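4.2 Gripper comparison on mixed electronic parts

Both arms kept the same controller settings throughout; only the fingers were changed.
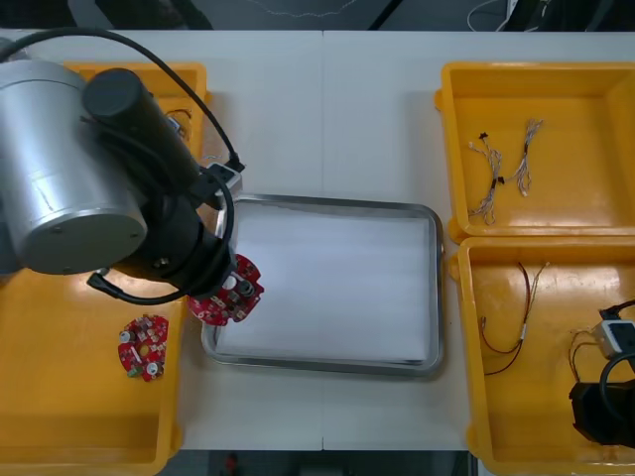 Each trial consisted of one pick from a bin and one release over the paper-lined tray. We ran 221 trials with the Lellov fingers and 337 with the Clarent fingers. Circuit boards and wire harnesses were scored separately — a board grasped by its edge and a harness grasped by a single lead fail in different ways.

Figure 2. Workspace with four yellow bins and the central steel tray. A circuit board is held over the upper left corner of the tray.

A pick was counted as failed if the part slipped before release. Scoring followed the protocol of Xiong and Auer.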